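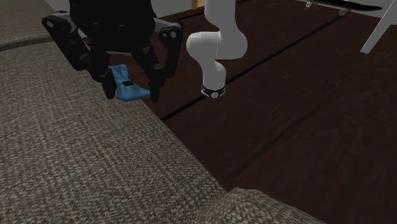
Gargate Hall: Dressing Rooms and Lounge
Pre-season safety checklist with comments
Inspection date: 21st September
Areas covered: lounge, Dressing Rooms 1 and 2, rear corridor, costume store
Marks used: OK / Fix / Watch

1. Exits and corridor

Rear exit door opens fully from inside: OK
Push bar returns after use: OK. A little stiff on the hinge side. Oiled.
Corridor clear to full width: Fix
Two costume rails from the Noonan hire were parked outside Dressing Room 2. Moved to the store. Rails are not to be left in the corridor, including on get-in days.
Exit signs lit: OK
Emergency lights, test switch held: Fix
Unit over the store door went out before the end of the test. Battery on order.

2. Electrical

Mirror lights, Room 1: Fix
One lampholder cracked, third from the left. Lamp removed and holder taped off. Room can be used with the rest.
Mirror lights, Room 2: OK
Outlets and cover plates: OK
Extension cords: Fix
One cord was running under the lounge rug to the kettle. Taken away. The kettle now lives on the counter and stays there.
Irons and steamers: Watch
The Nurnex steamer has a worn patch on the cord close to the plug. Not through the outer cover yet. Check again before each hire and pull it if it gets any worse.
Heaters: no portable heaters found. Same as last time.

3. Fire

Extinguishers in place, pins and seals present: OK
Extinguisher by the costume store: Watch
The gauge is in the green but near the bottom of it. Ask for it to be looked at on the service visit in December.
Fire blanket, lounge counter: OK
Smoke detectors, test button: OK
Costume store, clearance below ceiling: Fix
Hat boxes stacked too high on the back shelf. Brought down to the marked line. The line has faded and needs repainting.
Occupancy notice, main hall (400): OK, readable
Occupancy notice, lounge (14): missing. Reprint and put back up by the light switch.

4. Furniture and soft furnishings

Fire labels on upholstered seats: OK on all but one
The low chair from Cumlow has no label underneath. Keep it out of the lounge until the paperwork is found.
Frames and legs firm: OK
Seat fabric, tears or exposed foam: OK. Some wear on the arms.
Pins, needles and clips in seating: Fix
Found two dress pins down the side of a seat. Run a magnet over all seats after fittings, then check the gaps by hand with gloves on.
Small costume items left on seating: Watch
Ties, socks and gloves keep getting left after fittings. Accessories go back in the labeled tray before the room is locked.
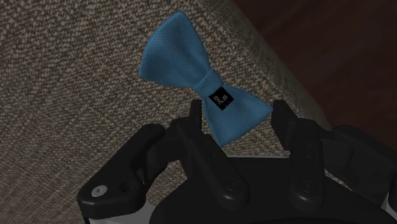 Item 4. Blue bow tie against the upholstery.

Rug edges flat: Fix
Corner nearest the door has curled. Retape with the wide tape. The narrow kind did not last.

5. Floors and steps

Floor surface, both dressing rooms: OK
Step down into the store, nosing strip: OK
Step edge marking: Watch. Yellow paint is thin in the middle.
Handrail secure: OK

6. First aid and notices

First aid box sealed and in date: Fix
Seal broken, adhesive bandages low, eye wash out of date. Restocked except for the eye wash.
Accident book present: OK. No new entries.
Emergency contact sheet: Fix. Old phone number for the alarm company crossed out by hand. Print a clean copy.

Open items to be closed before the first hire: emergency light battery, lampholder in Room 1, lounge occupancy notice, rug corner, eye wash.

Key 128 returned to the office cabinet.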